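Lapointe 2 review: labelling and replay for gripper recordings
Tuesday, June 11, 2019 – Tumatus workshop notes

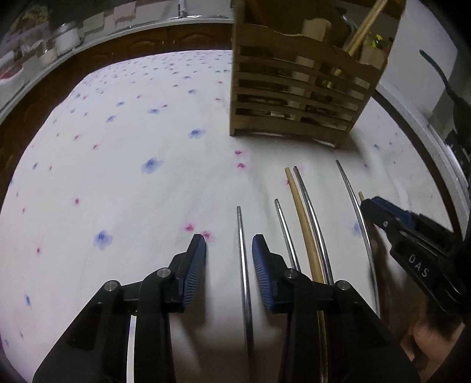

Rods and sticks on the flowered cloth, with the slatted box behind.

Lapointe 2 takes recordings from hand-held grippers, lines up the two hands and lets you mark where each grasp starts and ends. I ran 53 recordings through it, 2,551 labels in all.

Syncing is good. Both hands stayed in step when I scrubbed back and forth. Auto-labelling is weaker. Thin metal rods on a patterned cloth confuse it, and a rod lying close beside a stick often gets one label for the pair. Raising the edge threshold helped a bit – wood more than metal.

Export to our planner was painless. Memory use is poor past 900 labels in one project, so split them up.

Worth having for the syncing. I still label rods by hand.

Related
Dimetti path planner, first look
Urgate log viewer review

Contact | Copyright Tumatus | Back to top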